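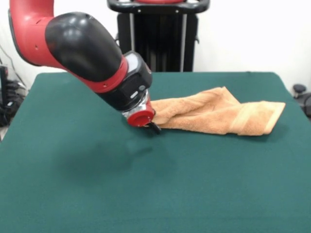
Zhenhua Jia asked after the last lecture why we give so much time to the witnesses and so little to the lights. The question is fair, and I will begin with it today.

Handout 4. Reports of strange lights: the Plonden case

In January, people in Plonden and in the nearby village of Karness reported a white light above the lake. The local paper received 24 letters. Before you read them, please separate two things: what the writer saw, and what the writer concluded. "It moved without sound" belongs to the first group. "It was watching us" belongs to the second.

Distance is the usual difficulty. At night the eye has nothing to compare with, so a small light at 200 meters and a strong light much farther away can look the same. One letter gives the height as 700 meters. Ask yourself how the writer could know this.

Also look at the order of the letters. The early ones speak of a light. After the paper printed the word "craft", the later ones speak of a craft with windows. Essam El-Sayed calls this borrowing, and I will use his term in the course. It does not mean that the witness is lying.

For next time: read Tazi, chapter 2, and the first 40 pages of the Kimlow reader. Choose one letter and mark every sentence as seen or concluded. If you can not decide, write a question mark and bring it to class. The letters are in the course folder, in the order of printing. Letter 11 is missing its second page.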